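I finished the last episode of *Sevlow* at two in the morning and then lay awake grinning at the ceiling. If you haven't started it, please go in cold. I'll keep the spoilers light.

What I want to talk about is Isel and her girlfriend, and how wonderfully ordinary the show lets them be. They argue over the rent. They're bad at parties. One of them has a terrible singing voice and the other one loves it! For four episodes I kept bracing for the tragic phone call, the car crash, the noble sacrifice – anyone who grew up on TV in the nineties knows that flinch – and it never came.

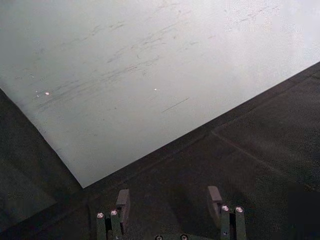

I know the counterargument, because my friend Hiyori Tsuji made it over dinner and made it well. She thinks a story this gentle lets the network off easy, and that queer viewers deserve characters who get to be messy, even awful. I agree with her about the awful part. Give me a lesbian supervillain tomorrow and I'll buy the T-shirt. But Isel lies to her sister for half a season, and she's pretty selfish about the move to Uibo, so I don't think "gentle" covers it.

Elīna Jankauskaitė's writing is the big reason it works. She trusts a pause. The kitchen scene in episode three runs almost 10 minutes with hardly any plot in it, and I would have happily watched 40. When Isel finally says what she's been chewing on, it's half a sentence, and her girlfriend just passes her the bread.
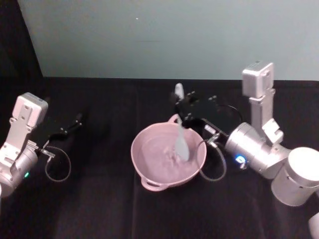
*A pink pot on a black cloth, with a robot arm on either side.*

My one real complaint is the father, who gets a single big speech and then vanishes until the finale. He was funny! Bring him back for season two, and let him meet the neighbors. And please, whoever decides these things, give the two of them that road trip to Dreder they keep putting off. I've already picked the snacks.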